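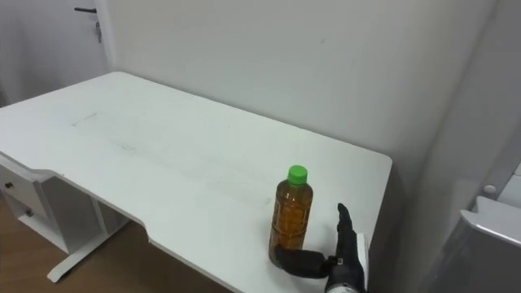 Head camera view: robot hand at a bottle on a desk.

Search products Enter keyword or part no. Go

Bodix Remote Teaching Kit

June 1, 2018, by Rowbotham product desk

The Bodix kit lets an operator teach a robot a handling task by doing it through the robot. The operator wears a headset and a pair of sensor gloves. The headset shows the view from the robot's head, and the gloves drive the arms and fingers. Each run is saved as one episode, with video and joint positions on the same clock.

It is sold for short household and light bench tasks such as picking up a drink bottle, moving a cup or opening a drawer. A new operator should plan on 25 practice runs before saving any for training. Slow, even runs are more useful than fast ones.

What is in the box

Headset with 6 m cable
Left and right sensor gloves, medium (small and large to order)
Foot pedal for start, stop and discard
Control box with power supply
Bodix Record software, one seat

The robot is not included. The kit works with the Humance upper body and with most arms that accept joint commands over a wired network. Hands are matched finger by finger during setup. If the hand has fewer joints than the glove reads, the spare channels are ignored.
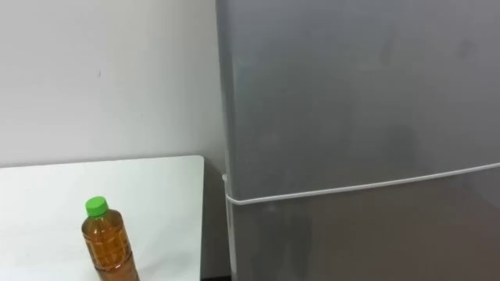
The head view is recorded for the whole episode, including the parts where the arms are out of sight. Do not trim these parts. The operator looks around before and after a grasp, and the head motion is saved as part of the task. If the object leaves the view for a long stretch, press the pedal to discard and start over.

Teaching by hand

Arms that can be moved freely with the motors off can also be taught by hand. Select Guide mode, hold the arm above the wrist and walk it through the motion. Finger positions are still set with the glove in this mode. Guide and Remote episodes can be kept in the same project but are stored in separate folders.

Specifications

Control box weight: 790 g
Episodes per project: no set limit
Glove connection: wired
Output: video files plus one joint table per episode

Ordering

Part no. BR-71. Stocked at Birbridge. Orders placed now ship in July. Replacement gloves are sold singly, so state left or right when ordering. Extra software seats are added to the same license key and do not need a second control box.

Glove liners are washable. The gloves themselves should be wiped with a dry cloth only.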